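Skaratari phone, second progress report to the Bultthorpe fund
Prepared by Graziella Tedesco, project lead, Fleka
Period covered: up to the end of January

Summary

In this period we finished the second hardware version of the Skaratari phone, started the closed trial with real users, and agreed on a price range with our sales partner Okoro. Two of the three goals from the last report are met. The third one, the final camera software, is late, and I explain the reason further down.

Hardware

The second version uses the same screen as the first one, but the frame is stiffer and the charging port is moved slightly to the left to make place for a larger speaker. The buttons were the weak point of the first version. Testers complained that the power button felt soft, and Donnie Geddes has changed the spring part together with the supplier. The new button has passed the factory press test.

Battery life is better than we promised. In our mixed use test the phone now works for 31 hours on one charge, with the screen at medium brightness and mobile data on. With the screen at full brightness the result is lower, and we do not want to publish a number for this before the software is final.

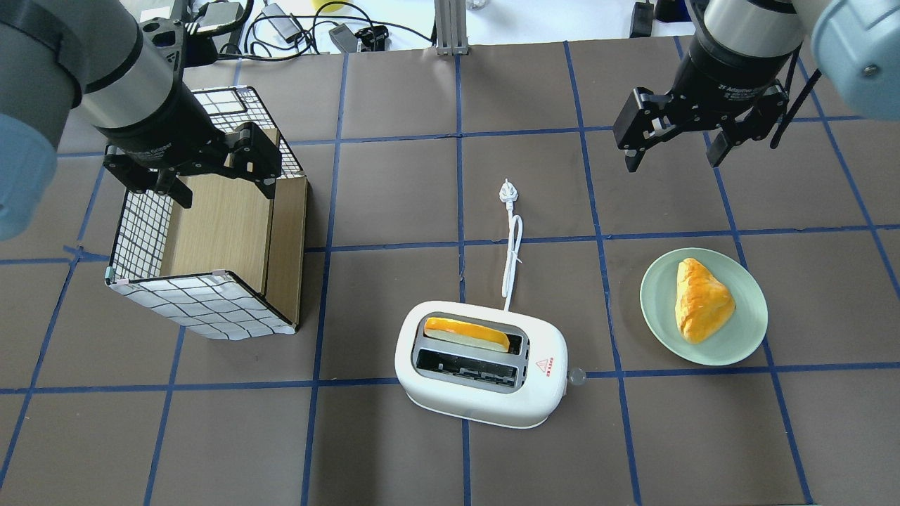
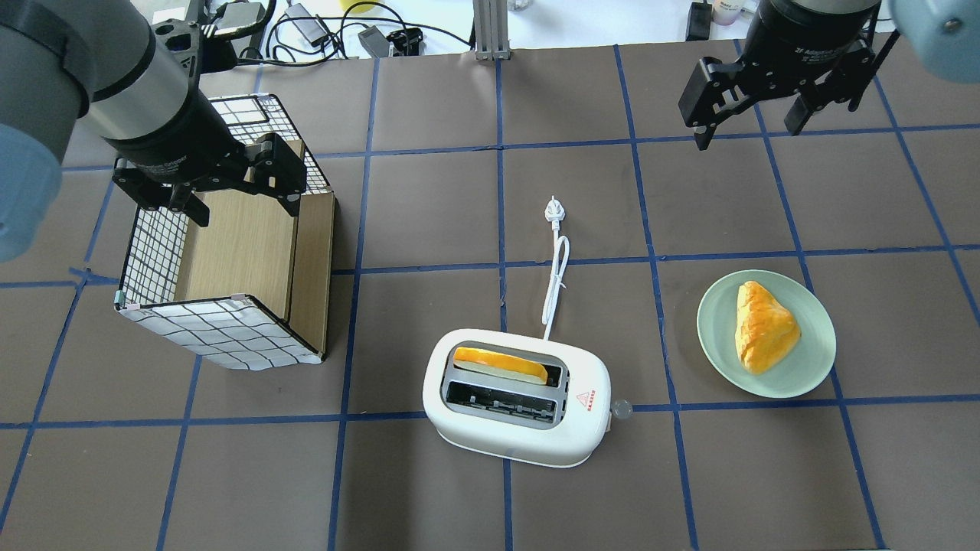
Closed trial

We sent out 200 phones to trial users in January. They were chosen from 1,633 people who left their address on the Okoro pre-order page. We asked for a mix of ages, and for people who had kept their last phone a long time, as these are the buyers we want to reach.

The first feedback is good for the speaker, the weight and the battery. It is less good for two points:

The fingerprint reader is slow when the phone was in a cold pocket. A fix is in testing.
The setup takes too many steps. Some users stopped at the page where the backup account is created and came back to it only the next day. We have removed two pages from the setup and made the backup step optional.

One trial phone came back with a broken SIM tray. We have looked at other trays from the same delivery and they are fine, but the supplier will send us a written report.

Camera software

This work is late by one month. The night mode gives good pictures, but saving each picture takes too long, and we do not accept this for a product that people pay for. Donnie has moved one developer from the launcher to the camera until it is solved. The launcher is almost complete, so this move does not change the total plan.

Price and sales

Okoro prefers a price under 500 dollars for the basic model – we agree with this, but it leaves a small margin if the memory price goes up again. We ask the fund for a short call about this before the order for memory is signed.

Next period

Finish the camera software and send it to all trial users.
Close the list of faults from the trial.
Sign the memory order.
Open pre-orders with Okoro, with the delivery month shown clearly on the page.

The cost table is sent separately, in the same format as last time.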